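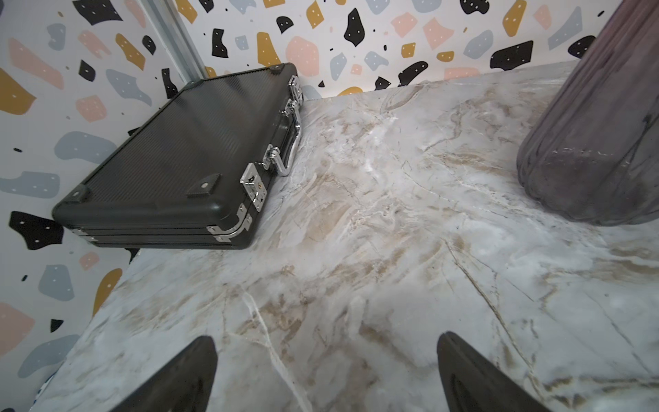

Black case, chrome latches, on the counter.

Thursday. Load-in at Garkden moved to 2 p.m. Doors unchanged. Capacity is 648 standing and Nabila Kamel says the balcony stays closed, so the delay stack comes off the plot.

Ran the Koo set twice with the click at the new tempo. "Vurnow" still drifts in the second verse. The backing track was bounced at the wrong sample rate. Re-exported it and checked it against the session.
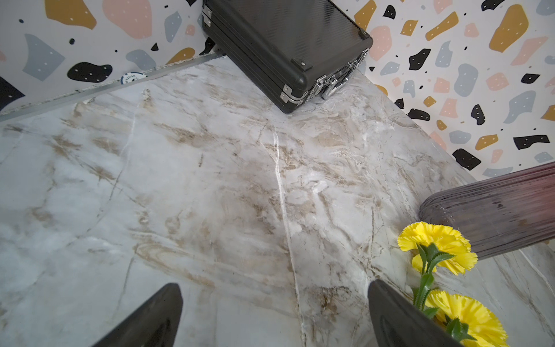

Reworked the monitor mix for Elik after lunch. Vocal wedge had a ring at 3,150 Hz, narrow, gone with a small cut. I drew the new stage plot with the marble top in mind, the tan and brown veins for cable runs and the thin white one crossing them for the snake. It reads better than my last one. Input list is now 32 channels, with the talkback on the last. 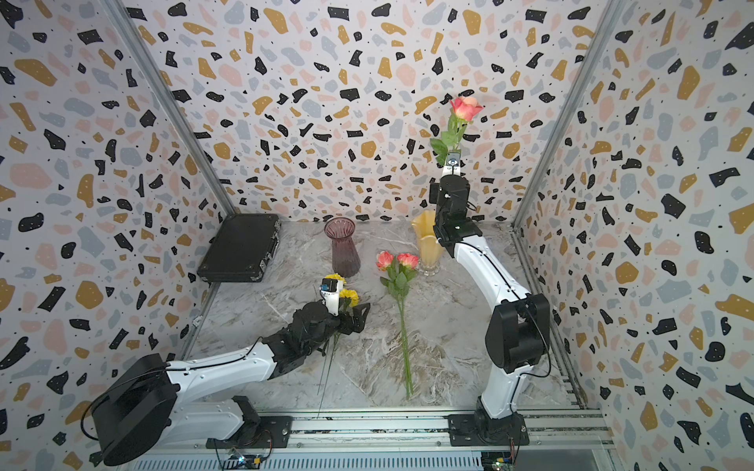

Still to do
Print set lists. Label the spare DI boxes. Ask Nabila whether the house desk takes our show file or wants it rebuilt from the input list.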